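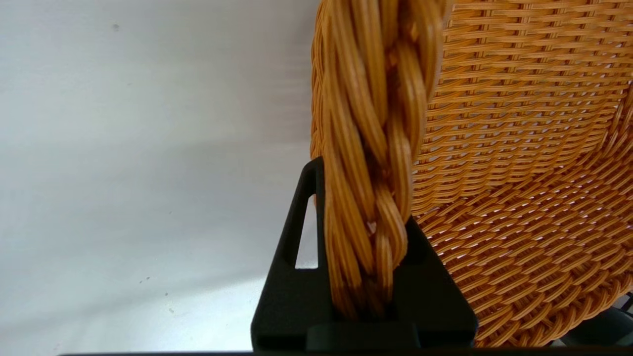
Garnby Baskets: data card

Version 7, updated Tue 3 March

Summary
Garnby Baskets is a set of 617 short recordings of household baskets being picked up, carried and put down. It covers woven baskets with a fixed handle, in natural and synthetic materials. It was put together at Stodano and replaces the January release.

Contents
baskets/ one folder per basket, 17 in all
labels.csv one row per recording
weave_notes.txt material, weave and handle type
splits/ train and test lists

Label fields
basket_id: matches the folder name
material: willow, seagrass, paper cord, synthetic rattan, unknown
handle: plain, wrapped, braided
wear: none, frayed, broken
load: empty, or weight in grams

Notes on labelling
Wear is marked for the handle only. A few lifted strands count as frayed. A strand that has come right out counts as broken. Baskets with a lining have the lining colour in the last column of weave_notes.txt.

"Wicker" is not used as a material, as it names the method of weaving. Older files from the Ketetti set still have it and are read as unknown.

Known problems
15 recordings have no load value.
Glossy strands show strong highlights under the Hong lamps, and colour labels for these are less reliable.
Lidded baskets are not included.

Changes since January
Added the braided handle type.
Removed duplicate rows from labels.csv.
Test list no longer shares baskets with the train list.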